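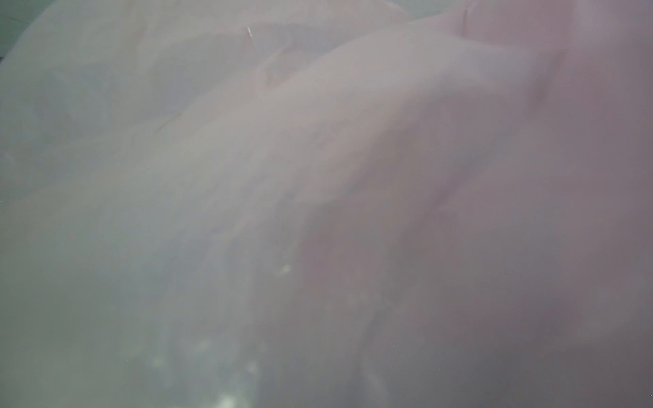 Lies Nijs wrote in after the last gallery to say that I crumple everything, that a closet packed by me looks like a closet somebody has been sleeping in, and could I please fold something for once. Point taken, Lies! I did fold. I folded for most of December, and my thumbs can tell you so.

Welcome to the linen closet page, then. The closet is the deep one at the end of my upstairs hall, and it holds sheets, curtains, tablecloths, painting covers, garment bags, and all the thin floaty stuff that has no proper name and gets shoved on top. I emptied the whole thing onto the spare bed, sorted it, and put most of it back. Click through slowly or skip to the end, I won't know.

Soft folds, close up
Gray and off-white on the left, dusty pink and mauve over on the right, with one long fold running up through the middle. I love how milky it all goes. If I could buy wall paint in that in-between color I'd do the bathroom tomorrow (Kedir Kumsa says I'd be sick of it by spring, and he's usually right about paint).

A few notes on the sorting, for those of you who asked.

The count
Lies wanted numbers, so I kept a tally on the back of an envelope. 193 pieces came out of that closet, if you count pillowcases singly, and I did, mostly out of spite. 34 of them were pillowcases without a partner. I don't know how a house with four pillows gets to that point. Anayeli Ibarra took a stack for her quilting group and says the worn ones are the best, they're soft already and they don't fight the needle.

The thin stuff
By far the hardest pile. Anything slippery won't stay folded, so I've given up on squares and gone over to rolling. Lay it out flat on the bed, smooth it with your forearm (your hand just drags it), fold it in thirds the long way and roll from the narrow end. Don't roll it tight. A loose roll about as thick as a rolling pin sits fine on a shelf, and a tight one springs open the minute you turn your back on it.

If you don't have time to roll, drape it over a hanger with a towel underneath. I did that with the long pieces and they take up less room than they did on the shelf.

The fitted sheets
No, I still can't do it. Eldana Yimer showed me the trick with the corners tucked into one another, twice, in my own hallway, and it looked like a card trick both times. Mine come out as a sort of dumpling. I put the dumplings at the back with the flat sheets in front of them — the closet looks wonderful when you open the door.

Labels
I used masking tape and a marker, stuck to the shelf edge. I started out with nice paper tags on string, and they got caught on everything. "Guest bed," "our bed," "table," "painting day," "don't know." The last one is the fullest, I'm afraid. Crescencio Bermúdez wrote to suggest a date on it, and if nothing has been pulled out of "don't know" by next December it all goes. I wrote the month on the tape before I could change my mind.

Creases
Several of you asked if I iron before I put things away. I don't! I iron when they come out, or I hang them in the bathroom while somebody has a long shower and call it done. Eldana irons everything before storing it and then again before using it, and her table does look better than mine. For curtains I'd go with her way if you have the patience, since a crease that has sat in a curtain all winter really doesn't want to leave.

What went back, what didn't
Two bags went to the donation center and one to the rag bin in the garage. I kept the big tablecloth with the stain, it's only on one end and I put the bread basket there. I also kept more of the pale thin stuff than I meant to. It weighs nothing, it's pretty in a heap, and every time I picked up a piece to give away I thought of something I could cover with it.

The closet door shuts now without a hip against it. There's a whole empty shelf at knee height, and my husband has already asked if the board games could live there. I said I'd think about it.

Next page will be the kitchen drawers, the two by the stove anyway. If you've got a good system for lids, write to me before I start. Lies, you too.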